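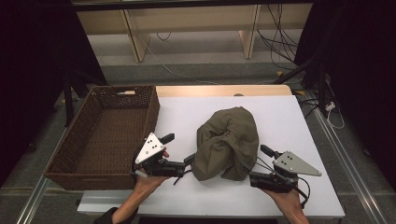

Brown wicker basket and olive-green garment on a white tabletop.

Report on the members' visit to the Nevik pressing works and Dlamini Rooms
29 August 2019

Nine members of the Asau Independent Music Association attended the open day held by Nevik, which presses vinyl records for small labels and self-releasing artists and operates the adjoining Dlamini Rooms for mixing and mastering. The delegation was led by Joanne Yeoman, Programme Manager. Our hosts were Thulani Mokoena, Production Manager at Nevik, and Lerato Naidoo, the senior mastering engineer. The Association thanks both of them for the time they gave to members' questions, several of which ran well past the published schedule.

Mastering

The morning was spent in the Dlamini Rooms. Ms Naidoo played a recent recording by the string and percussion duo Nara in three states: the final mix as delivered, the master prepared for streaming, and the master prepared for lacquer. Levels were matched so that members could compare the versions fairly. The differences were smaller than most of us had anticipated, and were heard chiefly in the bowed double bass and in the sibilants of the guest vocal.

Ms Naidoo stated that the most common difficulty in the files she receives is a limiter left on the mix bus. She asks clients to supply 24-bit files at the sample rate of the original session, with no limiting, together with a reference copy showing how loud the artist has been used to hearing the work. Wide stereo information in the low register remains a concern for vinyl, and she prefers to discuss it with the mixing engineer before altering it herself.

Side length was discussed at some length. Members preparing twelve-inch albums were advised to settle the running order before mastering is booked, and to avoid placing the loudest or brightest song last on a side, where the groove speed is lowest. Jacobus Jacobs, whose own album is in preparation, asked whether a side of 23 minutes was acceptable. The reply was that it can be cut, with some loss of level, and that he might first consider whether the long instrumental introduction was needed on both sides.

The pressing floor

After lunch the group divided in two. Ear protection was issued at the door and members were asked to remain behind the yellow line while the presses were in operation.

Mr Mokoena followed a record through each stage, beginning with the metal parts made from the lacquer and ending at the sleeving bench. Vinyl compound is heated and extruded as a small puck, the labels are placed on either side of it, and the press closes. Steam and then cooling water pass through the moulds before the press opens again. The surplus around the rim is trimmed and, where the colour permits, ground for reuse. Labels must be baked beforehand to drive out moisture, and Mr Mokoena showed the group several blistered labels from a batch that had been hurried.

The minimum order for a coloured or black twelve-inch is 490 copies. Mr Mokoena explained that the figure reflects what can be pressed in one shift after set-up and test pressings, and that the unit price falls noticeably at 1000. He cautioned members against ordering the larger quantity on that ground alone. Storage is charged at the works after 40 days, and a number of pallets belonging to artists who could not take delivery were standing in the warehouse at the time of our visit.

Test pressings

Each client receives five test pressings. Members were urged to listen to every copy from beginning to end, on more than one turntable, and to note the side and time of any fault. A click appearing at the same point on all copies suggests a fault in the stamper or the lacquer; a click on one copy only is usually a matter for the individual pressing. Approval must be given in writing, and production does not proceed without it.

Thandeka Ngcobo asked about artwork deadlines. Sleeves are printed off site, and late artwork is at present a more frequent cause of delay than the presses. Orders intended for sale in December should have approved artwork and masters lodged by the end of September. Orders lodged later will be accepted but will be scheduled for the new year.

Discussion with members

The day closed with a round-table session in the front office. Much of it concerned cost. Ms Ngcobo observed that for an artist playing mainly small rooms, a short run of cassettes or a seven-inch may be the more prudent first release, and Mr Mokoena did not disagree, although Nevik does not manufacture cassettes. Mr Jacobs raised the possibility of several Association artists sharing a compilation album, with each paying for a portion of the run. Nevik would treat such a project as a single order and would require one nominated contact and a single payment. Licensing of the recordings would remain the responsibility of the Association.

Members also sought clarification on mechanical royalties. Nevik requires evidence of a licence for any cover version before lacquers are cut. Artists who have recorded traditional material in their own arrangement should say so on the order form, as the omission has held up orders in the past.

Matters for follow-up

Ms Yeoman will obtain a written quotation for a shared compilation and circulate it to members with the next bulletin. Nevik's file delivery sheet and sleeve templates will be placed in the members' library. Ms Naidoo has offered to speak at the Association's mixing workshop, on a date to be confirmed, and has asked that participants bring an unfinished mix with them.

Members who were unable to attend and wish to join a second visit should register their interest with the Association's office.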